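Council's snack levy: plenty of slogan, not much sum

Cavisby residents will pay a 4 per cent surcharge on packaged snacks sold from council-run outlets from May, under a plan that passed its final reading with barely a question asked about how it is meant to work.

The charge, badged the "Better Bites Contribution", will apply at the pool kiosk, the library café and the canteen at the Prirau Road sports ground. Council says it will nudge people toward fruit and sandwiches and raise money for healthy eating programs. It has not said which programs, or how much it expects to collect.

A briefing paper put before councillors ran to three pages. Most of the first is a history of the council's wellbeing strategy, which was adopted two years ago and has been amended twice. The costings take up one paragraph on the last page and refer readers to an attachment. The attachment, when this paper asked for it, was described by a council officer as "still being finalised".

Councillor Napaporn Chantharasri, who moved the motion, said the levy was modest and the community was behind it.

"We asked people and they told us they want healthier options for their kids," she said. "It's a few cents on a bag of chips. I don't think anyone is going to be hard done by."

The asking was done through an online survey that drew 231 responses. Cavisby's pool alone would see more people than that through the gate on a warm afternoon. The survey's main question invited people to say whether they supported "making it easier for families to choose healthy food". Most did. The words levy, surcharge and price did not appear in it anywhere.

Councillor Jae-in Jang voted against the plan and said he would have liked to see the question put plainly.

"If you ask me whether I like healthy kids, I'll say yes every time," he said. "Ask me if I want to pay more for a muesli bar at the footy and you might get another answer. We didn't ask that one."

Muesli bars are a sore point. The levy covers anything "pre-packaged, shelf-stable and intended for individual consumption", a definition that takes in dried apricots, rice crackers and plain nuts as readily as lollies. A hot dog from the same counter is not touched. Neither is a bucket of hot chips, nor a slice of mud cake from the library café's cabinet, as neither comes in a wrapper.

Asked about this, Cr Chantharasri said the definition had been kept simple so staff could apply it at the till, and could be "looked at down the track". No review date has been set.

Paweena Intarasuk runs the sports ground canteen under licence. She said she found out about the levy when a letter arrived telling her to update her register.

"I've already got a fruit bowl on the counter. I chuck half of it out," she said. "The servo across the road sells the same bars cheaper than I do now, so the kids will just go over there. That's not healthier, it's just a busier road to cross."

She has not been told who will pay for reprogramming the register. A council spokesperson said licence holders would be "supported through the transition" but would not say if that meant money.

The evidence behind the idea is thin as well. The briefing paper cites a trial in the neighbouring shire of Trikar, where snack sales at a council pool fell after a similar charge came in. It doesn't mention that the pool was shut for part of the trial for tiling work, a detail found in Trikar's own meeting minutes. Sales of nearly everything fell.

Boonsong Thaweesak, a retired economist who lives in Cavisby and made a submission opposing the plan, said small surcharges at a handful of counters were unlikely to shift what people ate over a week.

"Most snacks come home in the weekly shop and get eaten out of the cupboard," he said. "You could triple the price at the pool and the cupboard wouldn't notice."
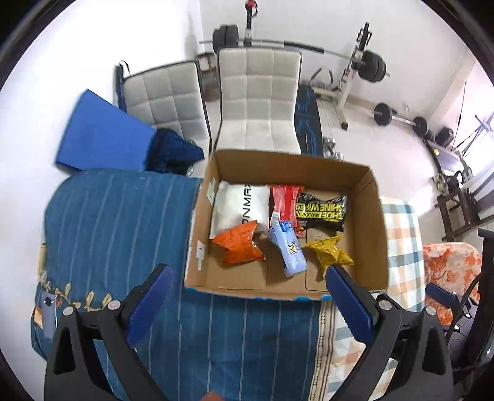
*Packaged snacks in a cardboard box. Council's levy will apply only to items sold at its own outlets.*

His submission asked for sales figures from each outlet before and after the charge, published every quarter. Council's response, a single line in the consultation summary, was that the suggestion had been "noted".

Shayne Waaka, president of the Cavisby ratepayers' association, said he was less bothered by the charge than by where it would end up. Under the motion, the money goes into general revenue first, with an "equivalent allocation" to be considered at budget time.

"Considered is a lovely word," Mr Waaka said. "They considered fixing the Yu Street footbridge as well."

The council spokesperson said the footbridge remained on the forward works program. A report on the levy's first months will go to councillors, though the spokesperson could not confirm when, or whether it would be made public.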